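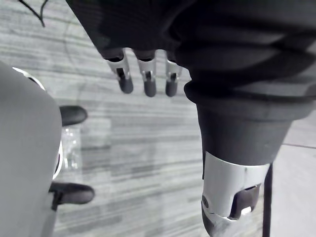 Lesezeit: 7 Minuten
2 Kommentare

4.2 Einfluss des Brühstücks auf Teigführung und Krumenfeuchte

Die im vorigen Abschnitt beschriebene Grundrezeptur wurde für alle Versuchsreihen unverändert übernommen. Variiert wurde allein die Behandlung des Schrotanteils. In der Kontrollreihe K wurde der Roggenschrot trocken in den Hauptteig gegeben, in der Reihe Q mit kaltem Wasser gequollen und in der Reihe B mit heißem Wasser überbrüht. Die Gesamtwassermenge blieb in allen drei Reihen gleich; das im Quell- oder Brühstück gebundene Wasser wurde vom Schüttwasser des Hauptteigs abgezogen. Verdunstungsverluste beim Überbrühen wurden durch Rückwiegen bestimmt und vor dem Kneten ausgeglichen.

Der Schrot stammte aus einer einzigen Charge der Mühle Dundent. Er wurde nach der Anlieferung im Oktober kühl und dunkel gelagert und vor jeder Verwendung durchmischt, um eine Entmischung der groben und feinen Anteile zu vermeiden. Für das Überbrühen kam Wasser mit einer Temperatur von 89 °C zum Einsatz. Höhere Temperaturen waren in Vorversuchen schlecht reproduzierbar, weil sich die Abkühlung beim Umgießen von Ansatz zu Ansatz unterschied. Die Ansätze wurden unmittelbar nach dem Vermengen abgedeckt und bis zum Erreichen der Raumtemperatur nicht mehr bewegt. Ein Teil der Literatur empfiehlt ein zwischenzeitliches Rühren; darauf wurde verzichtet, da der Effekt auf die Verkleisterung nicht getrennt erfasst werden konnte.

Die Teigbereitung erfolgte in der Versuchsbackstube Grarkimley. Geknetet wurde ausschließlich im langsamen Gang. Nach einer Teigruhe von 50 Minuten wurden die Teiglinge von Hand aufgearbeitet, in gefettete Kastenformen eingelegt und bis zur optisch beurteilten Dreiviertelgare geführt. Die Beurteilung der Gare lag in allen Fällen bei derselben Person (L. Hallgrímsson), die über die Reihenzugehörigkeit der Formen nicht informiert war. Eine vollständige Verblindung ließ sich damit nicht erreichen, denn Teige mit Brühstück unterscheiden sich bereits an der Oberfläche erkennbar von solchen mit trocken zugegebenem Schrot. Auf diesen Punkt wird in Abschnitt 5 zurückzukommen sein.

Gebacken wurde mit fallender Temperatur in einem Etagenofen des Herstellers Fogh. Die Backzeit betrug einheitlich 53 Minuten, die Schwadengabe erfolgte beim Einschießen. Der Schieber blieb während der ersten Backphase geschlossen und wurde dann für den Rest der Backzeit geöffnet. Formen aus verschiedenen Reihen wurden stets gemeinsam gebacken und nach einem vorab festgelegten Plan auf die Herdfläche verteilt, sodass Unterschiede zwischen Ofenmitte und Randbereich nicht systematisch einer Reihe zufielen.

Teigkonsistenz. Die Teige der Reihe K waren nach dem Kneten deutlich weicher als jene der Reihe B, steiften jedoch während der Teigruhe nach. Dieses Verhalten entspricht der verzögerten Wasseraufnahme grober Schrotpartikel. In Reihe B war ein Nachsteifen kaum zu beobachten. Die Reihe Q nahm eine Mittelstellung ein, lag aber näher an B, als nach den Vorversuchen zu erwarten gewesen wäre. Eine mögliche Erklärung liegt in der langen Quellzeit über Nacht, die aus organisatorischen Gründen für beide Vorstufen identisch gewählt wurde. Bei kürzerer Quellzeit dürfte der Abstand größer ausfallen.

Krumenfeuchte und Festigkeit. Die Krumenfeuchte wurde gravimetrisch an Scheiben aus der Brotmitte bestimmt, die Festigkeit mit dem Texturmessgerät Stunine im Kompressionsmodus. Am Tag nach dem Backen unterschieden sich die Reihen in der Feuchte nur geringfügig. Hinsichtlich der Festigkeit zeigte sich dagegen bereits zu diesem Zeitpunkt eine klare Reihung: Die Krume der Reihe B war am weichsten, die der Reihe K am festesten. Mit zunehmender Lagerdauer vergrößerte sich der Abstand. Der Feuchteverlust verlief in den Reihen Q und K annähernd parallel, in Reihe B flacher.

Der Befund stützt die Annahme, dass die teilweise verkleisterte Stärke des Brühstücks Wasser in einer Form bindet, die während der Lagerung langsamer an die Kruste abgegeben wird. Er belegt sie allerdings nicht. Eine direkte Bestimmung des Verkleisterungsgrads wurde nicht vorgenommen, und die gravimetrische Methode unterscheidet nicht zwischen freiem und gebundenem Wasser. Ebenso wenig lässt sich ausschließen, dass ein erhöhter Gehalt an löslichen Zuckern im Brühstück zur weicheren Krume beitrug. Die etwas dunklere Krustenfarbe der Reihe B wäre mit dieser Deutung vereinbar.

Schnittfähigkeit. Brote der Reihe B ließen sich am Tag nach dem Backen nur mit Einschränkung sauber schneiden; am Messer verblieb ein dünner Belag. Nach 2 Tagen war dieser Mangel nicht mehr festzustellen. Für die häusliche Anwendung bedeutet dies, dass der Gewinn an Frischhaltung mit einer längeren Wartezeit bis zum Anschnitt verbunden ist. Bei Broten der Reihe K trat kein Belag auf, dafür lösten sich beim Schneiden vereinzelt Schrotkörner aus der Krume und hinterließen kleine Ausbrüche.

Zwei Backchargen wurden von der Auswertung ausgeschlossen. In der einen war das Schüttwasser des Hauptteigs nicht um die im Brühstück enthaltene Menge verringert worden, in der anderen fiel die Temperaturaufzeichnung des Ofens während der ersten Backphase aus. Beide Chargen wurden mit neu angesetzten Vorstufen aus demselben Schrot wiederholt. Die Rohdaten der ausgeschlossenen Chargen sind im Anhang gesondert aufgeführt.

3-mal geteilt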